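Stop Buying Matching Dishes

I gave away a matched dinner set last December. It was plain white, 60 pieces in a padded crate, and we had used maybe a quarter of it in 11 years. I don't miss it.

The argument for a set is that it looks right on the table and stacks well in the cabinet. The first part is a matter of taste. I grew up in a house in Tesdale where every plate was different, and dinner looked fine. The second part is mostly wrong. What matters for stacking is size and shape. Bowls of one shape nest no matter where they were bought, and a rabbit printed on a plate takes up no shelf space.

A set also makes you careful in the wrong way. When one plate chips, the set is spoiled, so people keep the whole thing for guests and eat off something else.

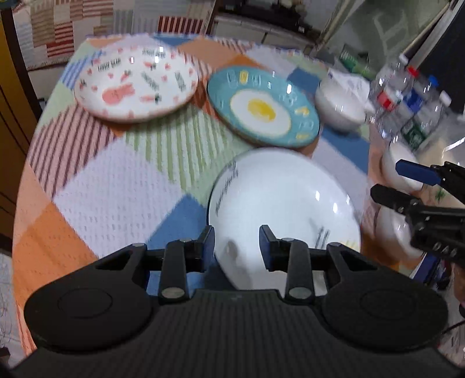
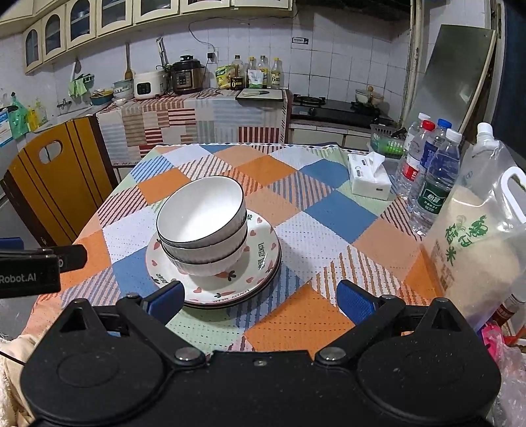 My neighbor Renzo Parisi disagrees with me. He paid 262 dollars for a set from Brorora and says it calms him down to open the cabinet. I believe him. But he also drove to two stores to replace one broken saucer, and came home without it.

Buying singly is easier. Pick a bowl you like and get as many as there are people in the house, plus a couple. After that, take plates as they come. Children will fight over the one with the picture on it, so have more than one with a picture. Check that the largest plate fits in your sink before you pay for it.

A patterned tablecloth helps too. On a plain cloth, odd plates can look like leftovers from somewhere else. On patchwork they look at home, and the stains are harder to find.

Our white set went to my cousin, who has not opened the crate yet.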